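Pulliver Training Goal 1622

Portable soccer goal for clubs, schools and back yards
Item no. 1622
Made by Pulliver

Overview

The 1622 is a mid-size training goal for small-sided soccer. One adult can carry it, and two people can set it up before the players have finished warming up. It suits ages six and up and is light enough to move between drills without taking it apart.

We have carried Pulliver goals since the shop opened. The 1622 replaces the older model with the push-button frame, which many clubs will remember for its sticking buttons. The new frame uses threaded collars. They take a little longer to close by hand but they stay closed, and sand does not jam them.

What comes with it

Goal frame in sections, with collars fitted
Knotless net, white
Net clips, 18 plus spares in a small bag
Ground pegs for grass, 4
Carry bag with shoulder strap
Printed setup sheet

Weights for use on hard ground are sold separately. See the Urkico sandbag on our accessories page. Pegs alone do not hold the goal on artificial turf, and the goal must be anchored every time it is used, indoors or out.

Frame and net

The crossbar and posts are round steel tube with a powder-coated finish. The back bar and side arms are lighter tube and fold flat against the posts. All corners are rounded, and the open ends are closed with rubber caps that can be replaced if they wear through.

The net is made in one piece, so there is no seam behind the goal mouth where shots tend to land. It clips on from the outside. Leave the clips on the frame between sessions if you can - most of the broken clips we see come from pulling them off in cold weather.

Setting up

Lay the sections out on the ground in the order shown on the sheet. Join the crossbar first, then the posts, and tighten the collars by hand only. Open the side arms and lock the back bar into place. Stand the goal up with one person at each post. Hang the net from the crossbar down, then anchor the frame.

The first setup is slower because the net has to be clipped all the way around. After that you can fold the goal with the net still on it.
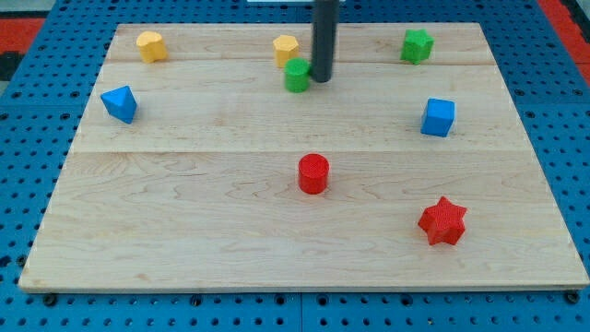
Storage and care

Keep the goal dry when it is put away. If it has been out in the rain, open the bag and let the net hang for a night before packing it. Wipe the collars with a damp cloth and put a drop of light oil on the threads at the start of each season. Do not hose down the inside of the tubes.

Scratches in the coating should be touched up before they rust. Any white metal paint will do.

Do not let players climb or hang on the crossbar. Damage from hanging is not covered by the warranty.

From clubs that use it

"We run 9 of these on Saturday mornings and they go up and down on two fields. I was not sure about the collars but the coaches have gotten used to them. The bags could be an inch wider." - Mirta Ibarra, Rutdale Youth Soccer

"Good goal for the money. We lost a rubber cap in the first month and the shop mailed one out." - Femi Omoregie, under-tens coach

"Bought two for the school. They live in the gym closet and get dragged out every day. Net is still fine, strap on one bag has been restitched." - Yae Shibata

Spare parts

Nets, clips, collars, caps and bags can all be ordered one at a time. Give the item number and say which part you need. The collars from the older model do not fit the 1622. The net does, but it hangs a little loose at the sides.

Adebisi makes a heavier replacement net in green that fits this frame. It is a good choice if the goal stays outside all season.

Delivery and returns

Goals ship in one long carton. Someone has to be there to sign for it. Check the carton before signing, and if it is crushed at either end, write that on the driver's slip and call us the same day.

Unused goals can be returned in the original carton. We cannot take back nets that have been cut or tied.

Club orders

Clubs and schools ordering 4 or more goals get a reduced price and one spare net. Ask for Omolara Ezeani at the order desk. Orders for the fall season should reach us by the end of June.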